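Lovstead Divided Storage Bin, Gray, Open Top

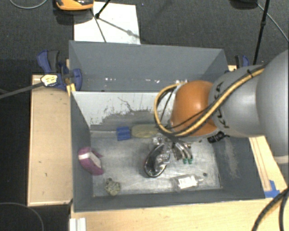
The Lovstead is a bin. It has no lid, no app and no opinion about your life. A divider splits it into a smaller section at the back and a larger one in front, so the sponges can live apart from whatever you don't want smelling of sponge.

The pale coating will scuff, especially low on the divider. We sell touch-up paint for this. Thắng Nghiêm in our returns department says hardly any customer has opened the can.

Item no. 3000: bin with divider
Item no. 4000: bin only, for people who like a heap
Item no. 153: touch-up paint, pale gray
Item no. 360: spare divider

Fits the Gillitz bench. Does not fit the Prollesier cart, whatever the Prollesier catalog told you in July.

Wipe with a damp cloth. Please don't stand in it.

Prices checked 31 August 2020. Shipping is extra, and so is the bench.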